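Category: Talks and write-ups / Home workshop

Speaker notes: A robot arm at the dining table, built in simulation first

December 14, 2018

Slide 1. Title

Say hello, thank Mirkstead for the room. Say who I am: Rostam Shahbazi, workshop member, builder of one arm that works and one that doesn't. Twenty-five minutes with questions, so keep the early slides short.

Slide 2. What I wanted

An arm at home that could pick ordinary things up off a table and put them into a box. No factory parts, no matching cubes. I have a bench in the shared workshop two evenings a week and a spare corner at home. The real arm is still in pieces on that bench. Everything shown tonight is from the simulated one.

Mention cost here. I set myself a limit of 2000 pounds for the whole build, gripper included, and wanted most of the mistakes made before I spent it.

Slide 3. Why simulate

Joint limits, reach and camera position can all be tried in an evening. Moving a real pedestal means drilling holes again. I moved the simulated one 20 times before I liked it.

Slide 4. The room

I built a dining room with brick walls, a wooden table and four chairs. The arm stands on its own pedestal beside the table, with the gripper hanging fingers down. The table has a plant on it, a small model cannon and a phone. I picked objects with awkward shapes. The cannon has spoked wheels and a barrel, so there are a lot of wrong places to take hold of it. Thin flat things like the phone are worse for a different reason, as the fingers have to get under an edge.
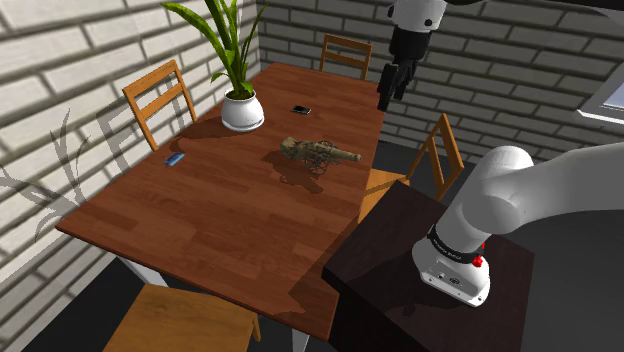 Kanyarat Chaiyaporn asked at the practice run whether a plant was a fair thing to put in, given that leaves bend and the simulator treats them as stiff. She thought I should either leave it out or mark it as something to steer clear of, and said she would do the second.

I took her advice. The plant is now an obstacle only. Say this plainly, as someone is bound to ask.

Slide 5. Lighting

Short slide. Strong light gives strong shadows, and my first object finder kept taking shadows for objects. Two ways round it: soften the light, or train with the shadows left in. I left them in. My kitchen at home has one window and a bad lamp, so the real arm will have the same trouble.

Slide 6. The gripper

Black, several fingers, jointed links, toothed gripping faces. Explain that the teeth matter more on smooth round things than on boxes. The drawings for the real one are my own, with screws from Cekari and motors from Orkier. Hand round the printed finger. Ask for it back.

Warn people about screw heads. On the real finger I left one standing proud of the surface and it scratched everything it touched. Countersink them.

Slide 7. Close work

Tall things are harder than they look. A pepper mill shape has a narrow neck and a round knob, and if the fingers close too high it tips. Close low and the fingers may meet the side of the box first. With the object standing against a wooden panel there is very little room on that side.
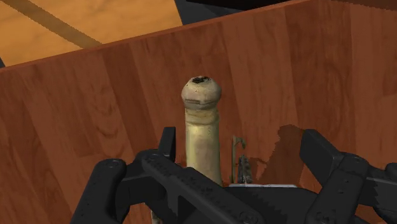 My rule for now is to open the fingers wide, come down slowly, and stop if any finger meets a force before the gripper reaches its height. It is slow. A full pick takes almost 320 seconds at the careful setting, and I will not run it faster until the stop works every time.

Prasert Sriwong wrote the stop routine. Credit him on the slide, not only out loud.

Slide 8. What went wrong

Contact settings. With the friction too high, everything stuck to the fingers and I believed I had a very good gripper. Manee Duangkaew lent me a spring balance and I measured a printed finger against wood, glass and card. Put those values in before tuning anything else. I lost most of April by doing it the other way round.

Also collision shapes. A rough shape is fine for a table. For a finger with teeth it has to be closer to the drawing, and the run gets slower. Check the computer can cope first.

Slide 9. What is next

Finish the wrist. Fix the pedestal to the bench with proper bolts. Run the same picks on the real arm with the plant left out, then with it in.

Leave the parts list up during questions. If the projector fails, there are paper copies in the blue folder.

Recent talks
Mujić belt drives: fitting and tensioning
A first soldering evening, with Manee Rojanasak
Making a pedestal from scrap timber
Printed gears that last

Contact the workshop | © Mirkstead | Back to top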